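Leave the Pillows on the Floor
by Shobha Pillai 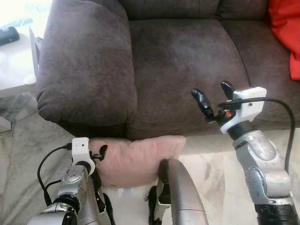

Do throw pillows have to go back on the couch every night? They can stay wherever they landed, as long as they aren't where someone is going to trip on them in the dark.

I've been wanting to write this one since my post on dish racks, which got more mail than anything I've ever put up here, most of it cross. So let's do couches.

I grew up in a house where the living room was put to bed before the people were. My mother went around at night and every pillow got picked up, smacked twice, and stood on its corner like it was waiting to be photographed. The blanket was folded in thirds. The remote went on the side table, parallel to the edge. Then in the morning four of us sat down and wrecked the whole thing in the time it takes to eat a bowl of cereal. She did it again that night. She did it for as long as she had that couch, and that couch lasted forever (it was a Nambiar, orange plaid, weighed as much as a car, and when we finally got rid of it two grown men had to stop and rest on the stairs).

I carried on doing it in my own place for years without thinking about it. I wasn't even enjoying the result! I'd straighten everything, turn off the lamp and go to bed, and the only one looking at my beautiful couch between then and breakfast was the dog.

What changed my mind was the brown microfiber. If you own a dark microfiber couch you already know what I'm going to say. They are wonderful couches. They're soft, they forgive spills, you can fall asleep with your face on the arm and not wake up stuck to it. But they remember everything. You run your hand across the seat one way and it goes light, you run it back and it goes dark, and after a few years there are pale patches where people sit and scuffs on the arms that don't brush out whichever way you go. I used to stand there at night stroking the cushions so the nap all lay in the same direction. I want you to picture a grown woman doing that in her slippers.

And one night I thought, this couch is never going to look new. It has patches. It's going to have patches tomorrow. All I'm doing is combing it.

So I quit. I still vacuum it, I'm not a monster. I do the crevices with the skinny attachment and I get the crumbs out from between the seats, and every so often I go over the whole thing with a Gillico brush and a little rubbing alcohol in a spray bottle, which works very well on microfiber if you test a hidden spot first and let it dry before you fluff it up again. That's cleaning. I have nothing against cleaning. Straightening is a separate thing, and I think we've let the two get mixed up so badly that plenty of people feel dirty when they're only rumpled.

My sister-in-law disagrees with me and she disagrees loudly. Her argument is that a pillow on the floor gets dirty, and then it goes on the couch, and then your face goes on it. Okay. That's a fair point and I've thought about it. On carpet with a shedding dog I'd say she's right. On a hard floor, marble or tile or anything you can run a mop over, I really don't see the problem. If your floor is clean enough for your toddler to lie down on, it's clean enough for a pillow. And if you're worried, buy the kind with a zipper and wash the cover! I have Poller covers on all of mine, the cheap ones, and they've been through the machine so many times the pink has gone to more of a dusty rose, and I like it better that way.

Her other argument is company. What if somebody comes over? Well, what if they do. I've been to houses where the pillows were so arranged that I didn't dare lean back. I sat on the front four inches of the seat with a cup of coffee and a straight spine, like I was there about a loan. Then you go to somebody else's place and there's a blanket hanging half off the end and you just drop into it. I know which one I stay late at.

I'll admit the blanket is where I'm weakest. I have a big red one, a Taltik, much too bright for the room, and it does bother me a little when it's sliding off the cushion. It's loud. You can see it from the kitchen. Some nights I fold it and some nights I don't, and I've decided that's allowed. I'm arguing against the duty of the thing, so if folding a blanket makes you happy at the end of the day, go fold it with my blessing. Fold mine while you're at it.

The one item I'm strict about is the remote. It goes on the table by the arm and it stays there, and anyone who carries it into another room in this house hears from me. I bought my couch back in 2000 (yes, it's that old) and I believe I've spent a good piece of the time since then with my arm shoved down the back of it up to the shoulder. Same goes for phones. Small, black, and rectangular is exactly the wrong thing to set down on a dark couch at night, so give it a light-colored surface to sit on and you'll save yourself a lot of patting around.

And pick up the floor pillows if there's anyone unsteady in the house. My mother stays with us in November now, and while she's here everything comes up off the floor before the lights go out. She uses the chance to smack them twice and stand them on their corners. I've stopped saying anything. The two of us had a whole conversation about it last year over tea, and she told me she never did it for visitors at all, she just liked having ten minutes in a room with the TV off and all of us upstairs.

I did not have an answer for that. I still think most of you can leave the pillows where they are.

Comments are open, be nice. Next time, fitted sheets.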